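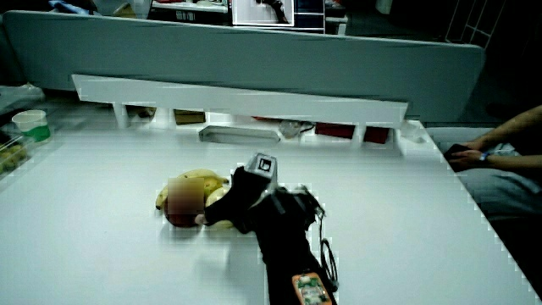
Bananas on the white table, shelf board behind.

Fornimstead fruit table, version 2
README / data card

Last edited Thursday, November 23, 2023, in a rush. Treasa Ó Dálaigh started this file, Esmaeil Khosravi did the label rules, I (Vesna Bošković) merged the two. Tell me if something got lost.

What it is

Fruit being put together on a white table. Text labels for what is on the table, where it is, and which things touch or nearly touch. 272 short notes in plain words, almost 700 single labels hanging off them. Subject is the fruit and the clutter near it.

Came out of the Standimwood tidying list, which was all kitchen drawers and one hall closet. People kept asking for something simpler. A few pieces of fruit, one flat surface, stuff left at the sides.

What's in the folder

notes.txt - one note per line, picture name first
labels.csv - thing, place, neighbor, sure/unsure
words.txt - the word list, see below
old/ - version 1, keep out of it unless you're comparing

The columns are separated by semicolons in labels.csv, even though the name says otherwise. Not going to change it now, two people already have scripts that read it.

Word list for the fruit

banana - use for one or for a bunch. If you can tell how many, put it in the note, leave the label alone.
apple - red ones, when you can see enough of it.
orange - the fruit. For the color write "orange colored" (yes it's clumsy).
pear - only when the shape is clear.
pale fruit - the yellowish or greenish light one when you can't settle on pear or apple.
round red thing - when most of it is covered.

Version 1 had "pale apple", "asian pear", "pear?" and "white pear" all over the place. All folded into pale fruit unless the labeler marked it sure. If you need the old wording it's in old/.

Place words

middle, left side, right side, front, back, under the shelf. Nothing finer. "Front" means the side nearer the bottom of the picture. Muireann Hanrahan tried clock positions for a week in August and we dropped it, too many arguments over what counts as two o'clock.

Under the shelf means in the gap below the raised white board or right in front of it. Metal tray, boxes and so on. Label these as "put away" only if they're really under. If half out, write "half under".

Neighbor words

touching - you can see contact
close - gap smaller than the smaller fruit
inside the curve - for a thing sitting in the bend of a banana. Came up often enough to get its own word.
behind / in front of - as seen, so one fruit covers part of another
apart - anything else

Worked note, full set of four fruits:

"Banana upper left, brown speckles on the peel. Red apple inside the curve. Orange behind the apple, to the upper right. Pear right of the apple, half covered by the gloved hand. All close together near the back." 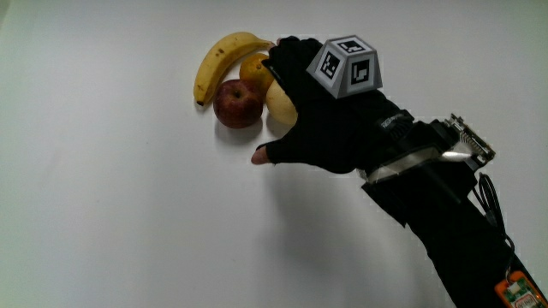 Hands

Label the fruit the hand is on, not the hand. One line: "hand on: pear, orange". Glove goes in the note if you want it. Don't write what the person is about to do. Don't write "pushes" or "drops" from one picture, write "hand on" or "holding". Several notes in version 1 told little stories and we had to redo them.

Side clutter

Things along the left edge get labeled too, top to bottom. Easy to skip and people did skip them. Kind first, then color, then lying or standing. Only say what's inside a can or bottle if you can read it, and mostly you can't.

Ones that gave trouble:

tape - roll seen edge-on, three people wrote "ring". Write "roll of tape".
stapler - the black rectangular thing may be a stapler, may be a small box. Label is "black thing, unsure".
carton - drink cartons only. Cardboard goes under box.
cube - small red one, write cube, not block or dice.
yellow things - bottles or packages, can't tell. "yellow, see-through, unsure" is fine. 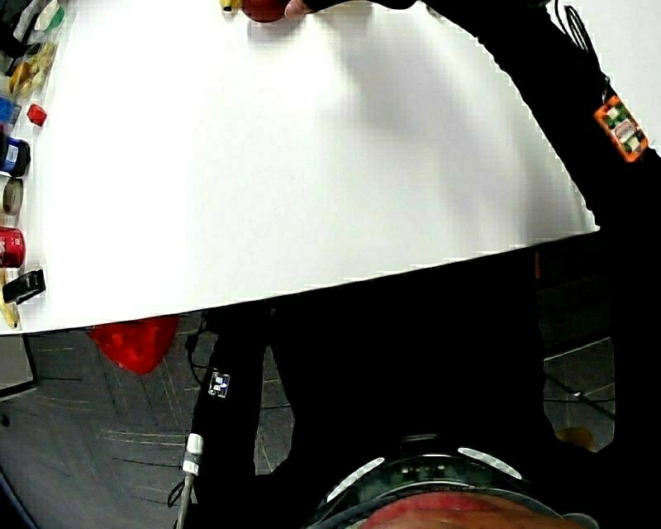
Left edge: blue container, red cube, blue can lying down, roll of gray tape, red can.

Things past the edge of the table

If something sticks out past the edge but still sits on the table, it counts as on the table. If it's below the tabletop, write "below". The soft red thing is "below, unsure", could be fabric, could be a plush.

Sure / unsure

Use unsure a lot. We'd rather have a label that says unsure than a wrong can. Éabha Lynch checked the unsure ones a second time and left most of them alone, so unsure doesn't mean unchecked.

Covered fruit: if you can only see a sliver, label color and shape and stop there. Don't carry a name over from another picture just becuase it's the same table. This one rule fixed most of the disagreements.

Worked example for pale fruit

Note: "Bananas, red apple in front of them, pale round fruit just right of the apple. Fingertips on the pale fruit. Tray, glass bowl and dark red boxes at the back by the shelf."
Labels: banana; middle; close; sure / apple; middle; close; sure / pale fruit; middle; close; unsure

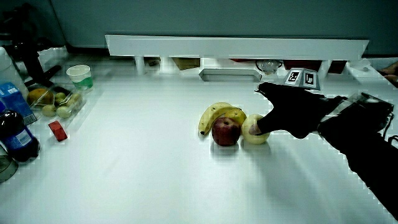

Two bananas, red apple, pale round fruit (apple or Asian pear, left unsure).

Known problems

- "close" and "touching" got mixed up where shadows fall between fruits
- bowl vs. container not consistent, the clear bowl is sometimes "glass" sometimes "clear"
- dark red boxes sometimes one label, sometimes one each. Should be one each
- left and right are always as seen in the picture. A few notes from the Dalgleish batch have it from the person's side, they are marked D in the last column
- spelling in notes.txt is as typed

Good for

Practice with plain-word descriptions of a table. Checking whether two labelers agree. Small tests for "what is next to what".

Not good for

Ripeness, weight, anything about freshness. Brand names. Fruit sorting by kind, there are too few kinds.

To do

split "half under" from "under" in old rows
ask Flotness if they still want the notes as one long file
second pass on the bottels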